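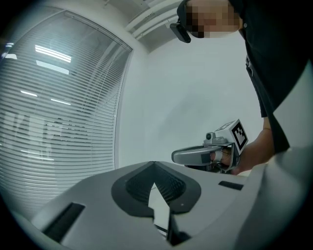
Jernley Community Hall, Udenberg Road
Monthly safety walk-through
Date: Wednesday, September 11, 2024
Checked by: Nomvula Zulu

Mark each line OK, Fix, or N/A. Write a comment for anything marked Fix. Hand the sheet in at the front office the same day.

ENTRANCES AND EXITS

Front doors open fully and close on their own: OK
Side exit clear on both sides: Fix
Stacked chairs were inside the 2-foot clear zone. I moved them to the Afolabi Room. Please tell evening groups again.
Exit signs lit: OK
Rear door push bar: Fix
Bar sticks when pressed on the hinge side. It opens, but it takes a hard push. Locksmith called, coming Friday morning.
Outside steps and handrail: OK
Rail tight. Paint is wearing off the edge of the bottom step. Repaint before the October fair.

FIRE SAFETY

Extinguishers in place, gauge in the green: OK
Inspection tags current: Fix
Kitchen tag is out of date. The other tags are good through next spring.
Smoke alarms tested: OK
Hallway alarm chirped after the test. New battery put in, tested again, no chirp.
Evacuation map posted: OK
Map by the coat rack still shows the old storage closet. Not urgent.

KITCHEN

Stove knobs all turn off fully: OK
Hood filter clean: Fix
Greasy. Last cleaning on the log was in the spring.
Fridge at 40 degrees or below: OK
Hot water at the hand sink: OK
First aid kit stocked: Fix
Out of burn gel and large bandages. Box of 50 small bandages unopened.

MAIN ROOM

Floor free of trip hazards: Fix
Carpet edge lifting near the stage, left side. Taped for now. Same spot as last month, so it needs glue.
Outlets and cover plates: OK
Folding tables lock when open: Fix
Table 19 will not lock. Tagged and put in the shed. Do not bring it back in.
Posted room limit of 60 visible: OK

STORAGE AND UTILITY

Electrical panel clear: OK
Cleaning products labeled and capped: Fix
One spray bottle with no label. Emptied and thrown out.
Ladder feet and rungs: OK
Prulleck heater, area around it clear: OK
Not run today. Check again when the heat goes on.

Still open from last month: carpet edge, hood filter.

Signed: N. Zulu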